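4.2 Grasping upright bottles in the shared workshop

The build was assembled in a shared workshop with a kitchen corner, and the trials in this section were run there. The two arms were put together from Janevski joint kits, and each carries a five-fingered hand driven by the Zovham controller described in Section 3. The arms were mounted low, so the usual approach to the table is upwards and from the side. A simple overhead grasp was ruled out early on by this choice.

Trials used plastic bottles of tea standing near the front edge of a white table. Only the left arm was asked to grasp. The right arm was powered and free to move, but had no part in the task.

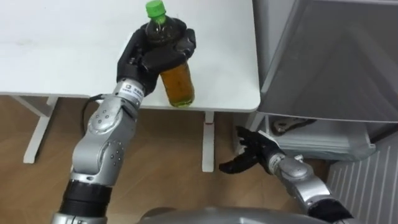 Each trial began with the hand open and clear of the bottle. The controller first moved the wrist to a set distance from the bottle, then turned the hand so that the thumb and fingers would close on opposite sides. We ran 200 trials in all, of which 100 used the plain closing routine and 100 used the Sturkine routine, where the thumb makes contact first and the fingers follow. A trial counted as a failure if the bottle tipped, slid off the table or was let go before the hold had lasted 30 seconds.

Most failures under the plain routine came from the fingers arriving first and pushing the bottle over. Slack in the wrist cable made this worse, and the cable was given a wider loop on the outside of the arm partway through the work. Results from before and after that change are kept apart in Table 3.

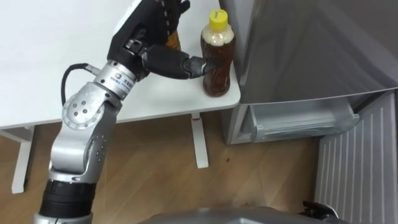 Figure 6. Left hand at the bottle near the corner of the table, with the thumb against its side.

Delport, commenting on a draft dated 6/17/20, argued that thumb-first closing only helps when the bottle is heavy enough to stay put on contact, and that an empty one would simply be pushed along. We agree that this is likely. No empty bottles were tried, and the results should be read with that in mind — the gain may be smaller, or absent, for lighter objects. Tests with part-filled bottles of known weight are planned once the spare wrist joint has been fitted.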